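Cable loop at the wrist keeps catching when the arm reaches down over the bench

Bilano Community Help > Lab and bench robots > Setup and maintenance

Posted by tubesandtea in February

We have one arm on a small bench cell. It takes thin glass tubes out of a holder, brings them over a funnel and vial, and later puts them in a clear rack. The cell was put together by the person before me and I have inherited it along with a folder of notes, most of which are about the old gripper.

My trouble is with the cabling at the wrist. The gripper cables come out near the wrist, go round in a loop and back up to the arm. When the wrist turns one way there is no problem. When it turns the other way and the arm is low over the bench, the loop swings out and touches whatever is standing there. Last week it took a vial over. The program had run fine for 24 cycles before that, so I don't think it is the path itself. I think the loop has worked its way down.

The rest of the cable is held along the arm with straps. I have tightened the one nearest the wrist and the loop got smaller, but then the gripper stopped answering at one end of the turn and I had to back off again. It came back once I slackened the strap.

What I would like to know:

How much slack should there be, and where should it sit? Should the straps be tight or should the cable be able to slide under them? And is the gripper dropping out a sign that I have damaged something?

The controller is a Vodel and the program was written in Flirkano, if that matters. The bench has a black cloth on it which I would like to keep, as clear glass is easier for us to find against it.

Posted by gantry_left

Take the dropout seriously. If the gripper goes quiet at one end of the turn and comes back when you give it slack, then the cable is being pulled, and the weak place is nearly always the connector or the first bit of wire behind it. It may be fine now and fail in a month. Power down, unplug it, look at the pins, and pull very gently on each wire where it goes into the shell. If one moves, replace the cable. Don't tape it.

For the slack, don't go by eye with the arm parked. Do it this way:

Take the glass off the bench. All of it, the vial too.

Undo the straps but leave them hanging round the arm.

Put the arm in its slowest jog mode and turn the wrist to the end where the gripper dropped out. Stop the arm and lock it. Feed cable towards the wrist until nothing is pulling at the connector, then add 2 cm.

Do up the strap nearest the wrist first. It should hold the cable so that it can't slide, but you should still be able to turn the cable a little between finger and thumb. If it has gone flat under the strap you have overdone it.

Jog back to the other end of the turn. This is where the loop will be biggest. Lock the arm again and see where the loop has gone. If it hangs lower than the fingertips, turn the cable in the strap until the loop stands up and away from the bench, then nip the strap up again.

Now do up the others. They only carry the weight of the cable, so they matter less, but the one by the elbow wants a bit of extra slack on the outside of the bend.

Run the whole program with nothing on the bench and watch the loop, not the gripper. I do 6 full cycles at low speed and then 2 at working speed. After that put an empty plastic vial out and run it again before you trust it with glass.

Mark the cable with a pen on both sides of each strap when you're happy. Next time you wonder if it has slipped you can just look at the marks.

Posted by moss_and_bolts

just use a cable sock from wrist to elbow and forget about it. ours has been on for ages. also check you haven't got the wrist turning further than it needs to, half the time people leave the full range in the program

Posted by tubesandtea

Thank you both. I found one red wire that moved in the shell, so a new cable has been ordered and the cell is off until it comes. I had not thought of the wrist range. The program does go further than it has to on the way back from the rack, and I have shortened that move in Flirkano.

I don't have a sock that fits over the connector, so I will go with the straps and the pen marks for now.

One more thing, for gantry_left: do you leave the rack in place when you do the slow cycles? Ours has two upright rods that stand up above the top bar, and they are the tallest things near the arm.

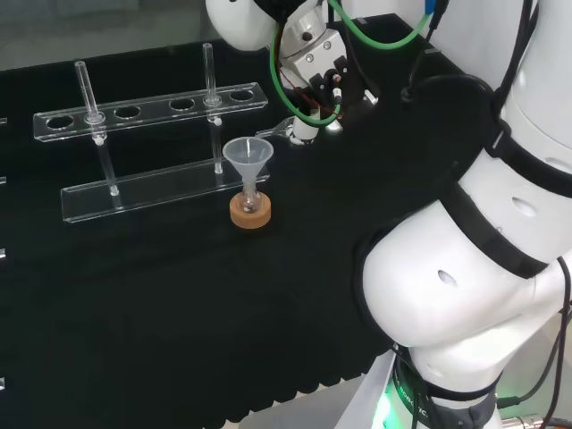
Page last changed: February, 16:40

Posted by gantry_left

Take it off for the first lot, put it back for the ones at working speed. With rods like that I would also add a point above the rack so the arm comes straight down to it and goes straight up again. Coming in from the side is asking for the loop to find a rod.

The funnel and vial I would leave off until last. If the vial stands in a cork ring, stick a bit of double-sided tape under the ring, or it will creep on the cloth and you'll be teaching that point again every morning. Pull the cloth flat and clip it at the back as well.

When the new cable comes, do the slack from the start. Don't copy the old marks across, as a new cable is stiffer and the loop will sit differently for the first few days. Look at it again after a week.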